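Ticket: Room-turn unit stops at bed, waits for staff every time
Site: Stusby guest residence, family rooms
Opened by: Marion Baird, housekeeping
Status: Resolved, follow-up open
3 min read 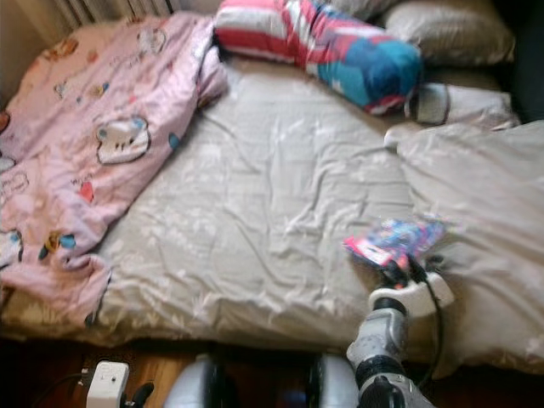 Family room, bed stage. Arm at the small packet on the sheet, pink blanket still on the bed.

2019-08-07, Marion Baird
The unit is meant to clear loose items off the bed before we come in to strip it. In the family rooms it goes to the first item, holds there and sends a "confirm item" call to the handset. Whoever is on the floor has to walk back and press accept. Then it does the same for the next item. I had 15 calls in one shift. It is slower than doing the bed by hand, and Anahera and I are splitting a corridor that used to have three people on it.

Lefteris Pappas, Clokley support
Please send the log from the unit and tell me which item profile is loaded. Does it also stop in the single rooms?

Marion Baird
Log attached. Profile says "Hamada default". Single rooms are fine – the bedding there is all plain.

Lefteris Pappas
The log shows low confidence on small items when there is printed fabric nearby. The family rooms have patterned bedding, and a bright packet next to a blanket covered in cartoon cats is a hard case for the default profile. Below the threshold it asks a person. That part is working as set.

Step 1: Raised the light level for the bed stage. No change.
Step 2: Cleaned the camera window, reran the camera check. Passed. Calls continued.
Step 3: Loaded the mixed-bedding profile. Calls down to 2 on the next shift.

Anahera Sutcliffe, housekeeping
Step 3 helped. Separate point for the record. When the calls come in, the handset counts them as our response time, and that number goes on the weekly sheet. I was marked slow for being in a bathroom with gloves on. Can that be turned off?

Lefteris Pappas
Response time is a site setting, so I can't change it from here. Cosimo Guerra has the admin login.

Cosimo Guerra, site operations
I have taken response time off the sheet for the family rooms. I also set the unit to hold its questions until it has finished the rest of the bed, so there is one call per room. Guest property still goes in the tray for a person to look at. We are not letting it decide what is trash.

Marion Baird
One call per room is workable. We would still like the third person back on turnover days. The unit does not make beds and the duvets are heavy.

Cosimo Guerra
Understood. Raised with Agnes Geddes, staffing request is with her.

Resolution: mixed-bedding profile loaded, calls grouped by room, response time removed from weekly sheet.
Follow-up: staffing on turnover days – Agnes Geddes.

2 comments | 3 shares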